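The Droop: what hanging cloth tells you before you fold it
Speaker notes, Skultgate household textiles day, July 27, 2019
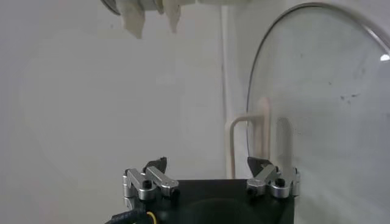 Slide 1. Off-white, crumpled along the lower edge, and one piece hanging lower than the other.

(Leave slide 1 up while people sit down. Water. Check the clicker.)

Hi everybody. I'm going to talk about things that hang, mostly dish towels, pillowcases and the odd tablecloth, and I'm going to keep coming back to that bottom edge up there. I love a bottom edge. Look at the left one, it's all jagged and bunched, and then the one next to it goes down to a point. Same sort of color, very different shape. If I saw those two shapes on my own line I'd already know which one I wanted to deal with first.

(It's the left one. Ask the room, let them argue a bit.)

So, how I got into this. I moved into the apartment in Uden with 14 dish towels, all of them some kind of off-white, and no dryer. The line ran across the kitchen over the radiator, and every morning I made my coffee underneath it and stared up. You start seeing things when you drink coffee under laundry! A towel pinned at one corner goes down to a point. Pin it at two corners too close together and you get a big swag in the middle and a mess underneath. Drape it over the line any old way and it slides toward the heavy side, and by breakfast it's on the floor.

Slide 2. The corner hang.

One pin, one corner. It's quick and it takes up almost no line, which is why I did it for years. The trouble is the stretch. Plain weave cloth is pretty steady if you pull it straight along the threads, but pull it on the diagonal and it gives. Hang a wet towel from a corner and you're pulling it on the diagonal all night. Then you try to fold it and the edges won't meet, and you blame your folding.

(Demo: the blue check towel from the bag. Pull it straight, then corner to corner. Hold it up high, the back rows couldn't see last time.)

Give it a tug the other way while it's still a little damp and most of that comes back out. I'd do this at the sink, not at the ironing board — by then you're fighting it.

Slide 3. The drape.

I've come around to the drape. You need a thicker bar for it, a line cuts a crease right across the middle. I use the Engelbrecht rail I got secondhand, 930 millimeters long, which takes 4 towels side by side if I'm polite about it. Fold the towel over with a third on one side and two thirds on the other and it slides off. Half and half and it stays. I know that sounds too obvious to put on a slide, but go home and look at your oven handle.

(Somebody will bring up clips. Clips are fine. Clips are slide 5.)

Slide 4. Crumples.

Back to the crumpled edge. There are two kinds, to my eye. One is a crumple that was there when the cloth went up, from being wadded in the basket. The other comes from a hem that has shrunk more than the cloth around it, so the edge puckers no matter how nicely you hang it. You can't tell which you've got from across the room, and I can't tell you from a picture either. You have to get your hands on it. Run the hem between finger and thumb and pull. If it goes flat and stays flat, lovely, it was only a wad. If it springs back, it's the hem, and the cure is a seam ripper and an evening.

I did a whole stack of hems last October in front of the TV. Cotton thread on cotton cloth, a slightly longer stitch than you'd think. They've been through the wash every week and they still lie flat, so I'm feeling smug about those.

(Pass around the two sample hems. GET THEM BACK.)

Slide 5. Clips, pins, loops.

Wooden pins for heavy things, little metal clips for napkins. Plastic ones go brittle on me. Loops are my favorite because the loop takes the strain and the corner doesn't get that little nipple where the pin was (say it quickly and move on). Humano had a packet of 7 twill tape loops that I sewed onto my worst towels, and I wish I'd bought two packets. Sew the loop in the middle of a short side. I put mine on the corners first, see slide 2, and had to pick them all off again.

Slide 6. Folding, finally.

Smooth it on the table with your forearm, the whole forearm, much better than your palm. Long sides in first, then thirds. If the edges are off by a finger's width, split the difference and put the messy side inside. I don't iron dish towels. Pillowcases yes, while they're damp, hem end first.

And off-whites together, please, in one pile! They never match. Mine run from oatmeal to something close to butter, and in a stack it looks like I meant it.

(If there's time: tablecloth fold with someone from the front row. Take the long edge, they take the other, walk toward each other. Skip it if we started late.)

Back to slide 1 for questions. Bag, samples, blue check towel. The room needs to be clear before lunch.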